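Bench notes, hose-end fittings
10 March 2018

Carried on with the Morkeo nozzle and the Bromham one, same tap, same 50-foot hose as last time.

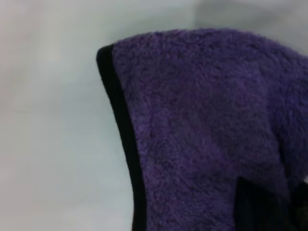

Flow first. Bucket and stopwatch, three runs each on the "shower" setting. Morkeo fills the bucket in 163 seconds, give or take a couple between runs. Bromham is slower and I don't trust the number yet, the washer had a nick in it and there was a dribble down the handle the whole time. Redo with a new washer before anyone quotes it.

The Morkeo card says "up to 3000 uses." Uses of what? A full squeeze, a half squeeze, turning the dial? Wrote to ask and got the same sentence back in a longer email. I put it on the squeeze rig and stopped at 582 when the trigger began to hang halfway. It came free with a bit of silicone grease, so I can't call that a failure, but I wouldn't call it fine either. Could be grit. The strainer on that tap has never been any good.

Dial settings: both boxes make a big deal of how many patterns you get. On the Bromham, "mist" and "fog" look the same to me from any distance. "Flat" and "fan" differ if you squint. Would like someone else to try it with the labels taped over.

Drop test from the ladder onto the concrete, 17 drops each. Paint chips on both, no cracks. Moodley's old plastic one did as well as this last May at a third of the price, and I still haven't seen a reason to pay for metal except that it feels nice in the hand.

The Timstead quick connector leaks at the collar. Tape slowed it. Swapped the O-ring for one out of the drawer and it leaked a little less, so either the groove is cut too deep or the drawer ring is the wrong size. Measure the groove next time, calipers are back.

To do
New washers, the thick kind
Clean strainer or bypass it
Restart Morkeo squeeze count from zero, filtered water
Weigh both, the boxes disagree with my hand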